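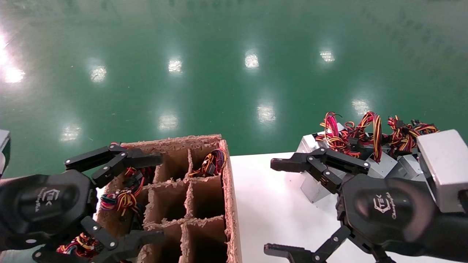

2/ Parts box for the sorting build

Sunday, at the shared workshop in Larkum. The job for this build is dull on purpose. Metal boxes with wire tails come to the table, and the arms have to put them into a carton with cardboard dividers. I'm calling it Ollemine, after the lane the workshop is on.

3/ The cells are deep and the torn edges are fuzzy. Cardboard fibres confuse the depth readings, so I've stopped asking for a clean edge and just give it the centre of each cell.

4/ Wires are the hard bit. Red, yellow, black, all tangled, with connectors that catch on everything. A metal face is easy to find. A loop of wire isn't in the same place twice.

5/ Settings, for those who asked. Grip limit is 800 on the controller's own scale. Approach height is 203 mm above the table. Anything lower and the fingers touch the wires before they close.

6/ The glossy floor is a nuisance as well. Ceiling lights show up in it as bright patches and my first mask kept picking them out as parts. I now crop to the table before doing anything else – crude, but it stays.

7/ Pinching the bundle near the top:

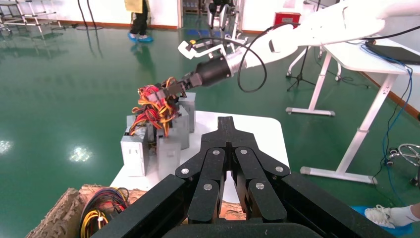 White arm on the wires, black gripper nearer the camera.

8/ Log for the day is 39 runs. I haven't been through them all yet. The control code is a fork of Linano with the timing loop rewritten, and I'll put it up once the comments make sense.

9/ Next is the Buchanan bracket, to stiffen the wrist mount. It's drawn but not cut. I'm hoping to have it fitted in August.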